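Six cups and a bedspread: an afternoon talking grippers with Gwendolyn Boateng

I'd been told to ring the bell twice and then just come up, so I did, and found Gwendolyn Boateng in her kitchen with a laptop balanced on the bread bin, watching clips at double speed.

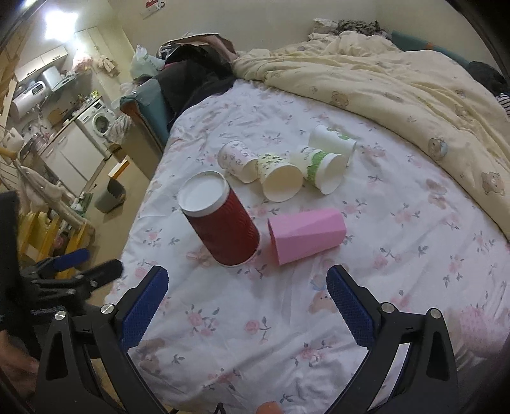 She's been collecting examples for a learning system since March, as part of a small project called Havulora, and she had warned me on the phone that it would be less glamorous than I was hoping. "People think I'm going to show them a robot," she said, filling the kettle. "I'm going to show them a lot of cups."

And she did! The idea is simple enough that I got it first time, which isn't always the case with me. You hold a gripper in your hand, a two-fingered thing with a trigger, and you do an ordinary job with it while the camera on it records everything. Pick up a cup, put it somewhere, let go. Do that often enough, in enough different homes, and a model can start to learn what picking up a cup looks like from the gripper's point of view. Later on, an arm with the same sort of fingers has a go by itself.

I asked why cups. "They're cheap and they're awkward," she said. "A paper one gives if you squeeze it. A plastic one skids. And when a cup's on its side you've got to decide – do I go for the rim, do I go round the middle, do I come at it from the bottom end? You decide in half a second and you don't know you've decided. That's the bit we want on record."

Her target for this round is 3000 clips across everybody taking part. When I visited, 848 had been through checking, and 142 of those were hers. She keeps a notebook with a page for each home, and she let me flick through it (the handwriting is dreadful, she'd be the first to say so). Most of the entries are about surfaces. Beds get a lot of space.

"I love a bed," she said. "A table is flat and hard and it does what you expect. On a bed everything sinks a bit, and if you lean on the mattress the whole lot shifts. Plus you get patterned sheets. If all your examples are on a plain white desk, the system gets very good at plain white desks."

I wondered whether people tidied up before they recorded. I certainly would. Gwendolyn laughed and said it was the one thing she nags about. She asks them to leave the room as it is, laundry and all, so long as there's nothing private on show and everyone at home is happy about it. "Somebody sent me a lovely batch once where they'd clearly hoovered and put flowers out. Very nice flowers. I had to ring up and say, could you do it again on a normal day?"

Checking is the slow part. She shares it with Cornel Tudose, who joined us on a video call halfway through the second pot of tea and turned out to have strong feelings about speed.

"Too many people rush," he told me. "They're good with their hands, so they whip the cup up and drop it, and there's hardly anything to learn from. I want them to close the fingers gently, wait a beat, then lift." He also wants the misses. If the fingers slide off and you have a second try, he'd like you to keep recording, and he tags those separately. Gwendolyn wasn't completely with him on this and the two of them went at it for a good five minutes while I ate a biscuit. She thinks a few misses are useful and a lot of them are a nuisance. He said 417 clips in the last round had some sort of fumble in them and he wouldn't throw out a single one.

I had a turn with the gripper before I left. It's heavier at the front than you'd think, and my wrist was complaining after ten minutes. My first three cups were fine. The fourth, a paper one, I crushed flat. "Keep that!" shouted Cornel from the laptop.

What would she change, if she could? More left-handed people, she said straight away, and more children's things – beakers, lidded cups, those bottles with the straws. She'd also like the trigger to have a lighter spring, and has written to whoever looks after the hardware about it twice.

The next round moves on to bowls and spoons. Gwendolyn has already been round the charity shops and there's a box of them under her stairs, which she made me lift so I'd know how heavy it was.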